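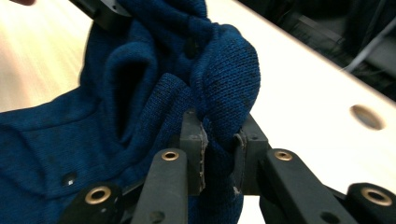 4. Recording the fold-grasp demonstrations

The fold-grasp method depends on one thing more than any other: the cloth must be held as a raised fold, with both layers between the pads, before the garment is moved. In our first recordings many operators took only the top layer, and the policy learned to do the same. The grasp you want is a thick, rounded loop of knit standing up between the two black finger pads, with fabric bulging above and below the place where they press. A dark navy knit is a difficult case for this, and for that reason it is included in the Pramlow garment set. The creases are hard to find in a dark cloth, so please take more time with it than with the light garments.

Before you start

Read section 3 (calibration) and finish it for both grippers. You need the garment list, the operator sheet and a free table. The method was tested by Celeste Retamal and Kagiso Nkosi with 11 garments, and the settings below are from that test.

4.1 Prepare the garment

1. Take the next garment from the list and write its number on the operator sheet.
2. Drop it on the table from the height of your elbow. Do not arrange it by hand afterwards.
3. If the garment covers a hole in the tabletop, leave it there. The policy must see this case also.
4. Close any snaps or buttons that the list says should be closed.

Note: Small pieces of lint on the cloth are allowed. Do not stop a recording to remove them.

4.2 Make the grasp

5. Start the recording and hold both grippers still until the tone sounds.
6. Bring the open pads down on two sides of a ridge in the cloth. If there is no ridge, push the cloth gently with one pad until it rises.
7. Close slowly. Stop when the fold does not slip anymore.
8. Lift by a small amount and wait for one breath. Then continue to the hem or the collar, as written in the list.
9. Lay the garment flat, open the pads fully, and stop the recording.

Each attempt is limited to 33 seconds. When the time is over, the recorder closes the file by itself and marks it as "long". Long files are kept, but they are not used for training.

CAUTION: Keep your fingers away from the linkage arms while the gripper closes. The gap near the bushings becomes very narrow.

CAUTION: Never grasp on a snap or button. It can pull the lining away from the pad, and the force reading will be wrong until the lining is replaced.

4.3 Check the pad linings

The lining wears at the inner edge first. A ragged edge is acceptable if the strip is still fixed along its full length. Change the strip if you can lift it with a fingernail, and after every 165 grasps in any case -- also when it still looks good. Lev Vakulenko did a comparison with old and new strips, and the slips in the last part of the old-strip session were nearly all on fine knits. After a change, repeat step 6 of the calibration.

4.4 Label the attempt

10. Open the attempt in the Zenetti viewer and go to the moment of closing.
11. Choose "two layers", "one layer" or "not sure". Use "not sure" freely. Those files go to a second person.
12. Save, and return the garment to its bag.

Note: A failed grasp is also useful data. Label it and keep it. Delete a file only when the recorder itself had an error, and tell Olumide Oyelaran the file number so that the list can be corrected.

For the label definitions with drawings, see appendix B. The training settings are in section 5.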